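Workshop tips from the Treddale school robotics club

I help out with the club's tidy-a-bedroom project and was doubtful from the first evening. I still am, a bit. Most of these tips cost us time to learn, and several would do just as well for a shed or a kitchen drawer.

Build the pretend room before the real one. Teodoro Valdovinos talked us into simulation, and I grumbled that a computer bedroom would be far too kind. It is kind. It also meant 2,000 practice grabs without a single cracked phone, so I gave way on that.

Don't trust a success rate until you've read the failures. Our best pair proudly reported 181 good pick-ups out of 200. Most were books lying flat in the same spot. Move the book a hand's width and watch the number sink.

Start with stiff things. Soft ones fold, slump and slide out of the fingers, and anything that droops needs its own settings. Keep those on a separate sheet or they will be overwritten by the next group in.

Label every saved run. Last August we had 3,098 of them, most called "test" or "test new". Berenice Carrillo now makes everyone write the item, the place and their initials. It's dull and it works – the same goes for jars of screws.

Go slowly near the bed. A blanket edge looks harmless, but a low pass will drag the lot. Bring the fingers straight down from well above, and lift straight back up before going sideways.

Ignore most gadget advice. We were told to buy the Wustimach finger pads for better grip. Clean rubber did the same job for us, and a damp cloth keeps it clean.

Before the Orside contest, run the whole routine with the judges' time limit on. Ours looked quick until somebody set a kitchen timer.

Will it ever tidy a real teenager's room? I have my doubts, and I've told the club so.

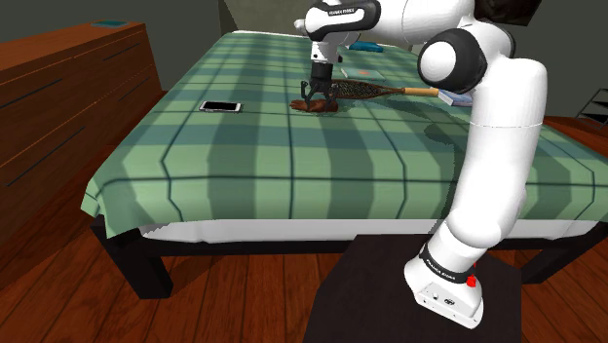

Can a beginner join the project without knowing any programming?

Most of our members started that way, and they usually spend the first few weeks setting out objects and naming runs before they write any code.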